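Minutes – Gripper Trial Working Meeting
Wed 3 July, Bellmont workshop, upstairs bench room

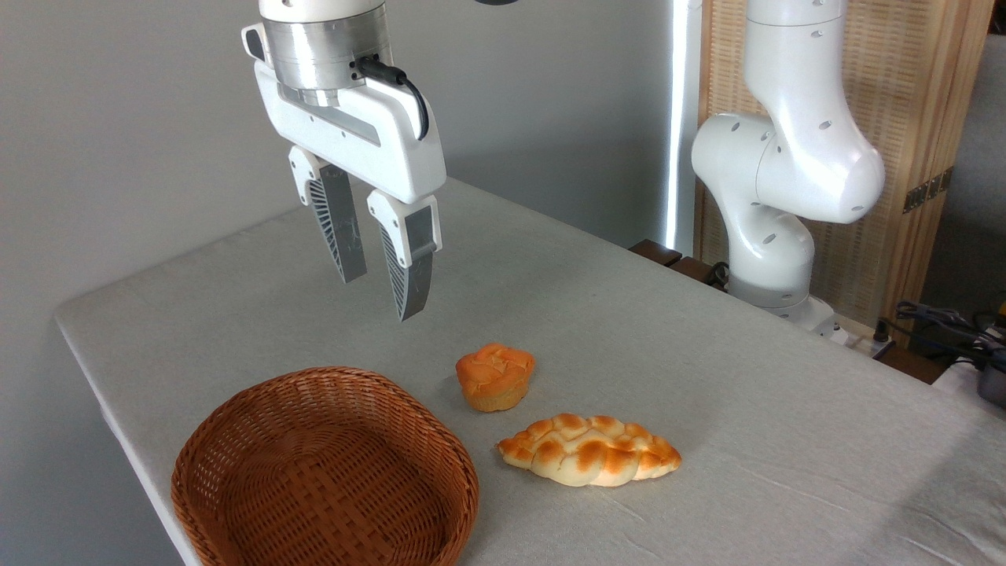

Present: Styliani Mavromatis (chair), Libor Malý (bench work, minutes), Dana from purchasing, Oke from controls
Apologies: Reuben (back next week)

1. Minutes of the last meeting
Accepted with one correction. The spare finger set was ordered from Prunix, not from Brallier. Libor has changed the file copy.

2. Gripper comparison, bakery items
Libor reported on the runs so far. The task is the same for both grippers: pick up one bakery item from the cloth, put it in the wicker basket, open, go back to the start pose. The items in use are the small muffin-shaped bun and the braided loaf.

The Brallier two-finger gripper has had most of the bench time. With the gray inner pads it holds the bun well if it comes down over the middle of the base. If it closes on the domed top it tends to slide up and off. The braided loaf is harder. Picked up across the middle it stays level. Picked up near one of the tapered ends it swings, and twice it caught the rim of the basket on the way in.

The Nishad gripper closes faster and is easier to set up, but Libor does not trust its force setting at the low end. Two loaves came out with a dent in the crust. Styliani asked if that was the gripper or the settings. Libor said he could not tell yet, as the settings file had been edited between the morning and afternoon runs and the old one was not kept.

Total closes logged across both grippers: 3590. Of these, 938 are on the Nishad. Styliani said that is too uneven to compare drop rates and nothing should go to Bellmont management until the split is closer.

Agreed: no more Brallier runs on the bun until the Nishad has caught up. Settings files to be saved under a new name every time they are changed, with initials.

3. Fingertip clearance
One finger touched the table on several low picks last week. The cloth hides small height errors, and it creases and moves when a finger drags on it. Oke wants the cloth taken off for calibration and put back on afterward. Libor would prefer to leave it and add 2 mm to the approach height. Discussed for some time. Dana asked if the customer line would have a cloth. It will not, but it will have a soft belt, and Oke agreed that is closer to the cloth than to a bare table.

Agreed: calibrate on the bare surface, run trials on the cloth, add the 2 mm for now and look at it again in October when the belt sample is due.

4. Second arm
The second arm stays mounted at the back corner. It has no part in the single-arm runs and should be parked in the bent pose before the first arm is enabled. Oke has written the parking step into the startup routine, so it no longer has to be done by hand. Libor asked for a warning on the controller screen if the step is skipped. Oke will see if the current software version allows it.

Handing an item from one arm to the other was raised again. Styliani said this is outside the present trial and should have its own plan and its own hours.

5. Cables
The gripper cable has come loose from the wrist connector 3 times since the last meeting. Each time the controller reported a gripper fault and the run had to be thrown out. Libor thinks the cable is under tension when the wrist turns past a quarter turn. Oke suggested a longer cable with a clip partway down the housing. Dana has a price for the longer cable and can order it this week.

The bundle by the base of the second arm is also due for a tidy. No objection.

6. Test items
Dana asked how often the bread needs replacing. Libor said a crust that has been handled all day is not the same surface as a fresh one, and he would like each comparison to start with new items for both grippers. Styliani agreed but wants the cost noted on the trial sheet. Prunix offers molded food shapes for this kind of testing. Libor has used them before and found them too stiff, but they would do for checking the basket drop.

7. Actions
Libor – Nishad runs on bun and loaf until the totals are closer; save settings files as agreed
Oke – parking warning; 2 mm approach change; tidy cable bundle
Dana – order longer gripper cable; ask Prunix for a sample set
Styliani – hold the management report; draft a separate note on two-arm handover

8. Any other business
Oke asked that the bench room door be kept shut during runs. Agreed.

Next meeting: same room, date to be set when Reuben is back.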